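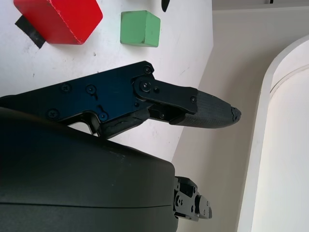
The red block and the small green cube, on my formerly white table.

Pulwood blocks, the loose assortment
3 stars out of 5

I bought these for my nephew in January and have since played with them more than he has. The green cube is the good one. Pale mint, wooden, corners softly worn, a few scuffs on top that I'd call character if I were selling it. It stands where you put it. The red one is a big slab with a fine matte texture and the presence of a parked van. Pretty color, though, and stepping on it hurts less than I feared.

Lost a star for the sizes, which don't stack into anything Kelly Aguiar would agree was a castle. Lost another for the price. The table smudges are mine.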